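Prumidex Bench Cell: Open Day and Demonstration Visits
Home > Equipment > Disassembly and Rework > Bench Cell

Item: PBC-764
Type: Single-arm bench cell for opening, sorting and stripping desktop computers
Availability: Built to order
Demonstrations: Flaromell site, by appointment; open day every May

The Bench Cell is a work table with one robot arm, a two-finger gripper and a small camera mounted at the wrist. It is sold to repair shops, refurbishers and recycling centers that handle desktop computers in mixed lots. The arm takes out processors, memory, cables and drives and places them in sorting trays. An operator opens the case, sets it on the table and starts the job.

A buyer can see the cell run before placing an order. Visits take place at our Flaromell site, where two cells are kept in working order for this purpose. You may bring your own machines. We ask for a list of models in advance so the trays can be set up.

What you see on a visit

The visit starts at 9 in the morning with a short walk through the workshop. After that the group moves to the first cell, where Svenja Tanner runs the demonstration. She loads a tower PC, picks the job on the panel and lets the arm work through it. A screen beside the table shows the wrist camera view, so people standing at the back can follow the gripper inside the case.

The processor job is the one most visitors ask for. The gripper has to come in low over the motherboard and reach the socket without catching on the retention lever or the power supply cables. In older office desktops the power supply often hangs over part of the board, and the approach has to be planned around it. On the standard job the arm stops above the socket for the operator to confirm the position on the panel. The stop can be turned off in the settings once a model has been taught. 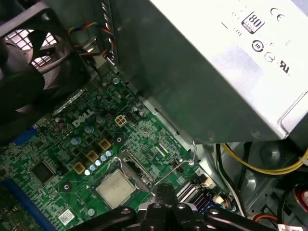 Tae-yang Ra wrote to us after the last open day that the stop at the socket was the part worth driving out for, and that he would keep it switched on for good in a shop where no two towers in a row are the same. He also wanted to know if the confirm button could be a foot pedal.

It can. The pedal is part PBC-P5 and plugs into the back of the panel. It is listed under accessories below.

After the processor job there is time for questions, and then the second cell is opened for visitors' own machines. Plan on one machine per company. If a case has a layout the cell has not been taught, Svenja will show how teaching is done: the arm is moved by hand to each point, the point is saved, and the job is played back at low speed. Visitors can try this themselves. Long sleeves must be rolled up and lanyards taken off at the table.

Please note that the cell does not open side panels or remove case screws. It does not handle laptops. Machines with liquid cooling should be left at home.

Specifications

Arms: 1
Gripper: two-finger, electric, black housing, replaceable fingertips
Camera: wrist-mounted, color
Stored jobs: 500
Sorting trays: 5 supplied, stackable
Case types: mini tower, mid tower, desktop
Control: touch panel with confirm and stop buttons
Guarding: light curtain on the operator side, fixed panels on the other three
Table: Rusta steel frame, leveling feet

Accessories

PBC-P5 foot pedal
PBC-T9 deep tray for drives
Spare fingertips, narrow or wide
Second screen with floor stand
Static-safe table mat

The narrow fingertips are the right choice for processors and memory. The wide ones are meant for drives and cable bundles. Changing a pair takes a hex key, which is clipped under the table edge. After a change, run the fingertip check from the service menu before starting a job.

Delivery and setup

The cell ships on one pallet and needs a level floor and a grounded outlet. Lukoševičius handles freight and will call ahead to check door widths. Setup and operator training are included in the price. Training covers loading, job selection, teaching a new case and clearing a stop. Two operators per cell can be trained on the same visit, and more can be added for a fee.

Booking a demonstration

Send your company name, the number of people coming and the models you would like to bring. Group size is limited to 9. Visitor parking is behind the building, and the entrance is the gray door next to the loading dock. Closed shoes are required in the workshop. Coffee is served before the walk-through. There is no lunch on regular visits; on the open day the canteen is open to all guests.

Questions about jobs, case layouts and teaching go to Svenja Tanner at the Flaromell site. Prices and lead times are handled by the Prumidex sales desk.

Related pages: Fingertips and Grippers | Sorting Trays | Service Contracts | Open Day Registration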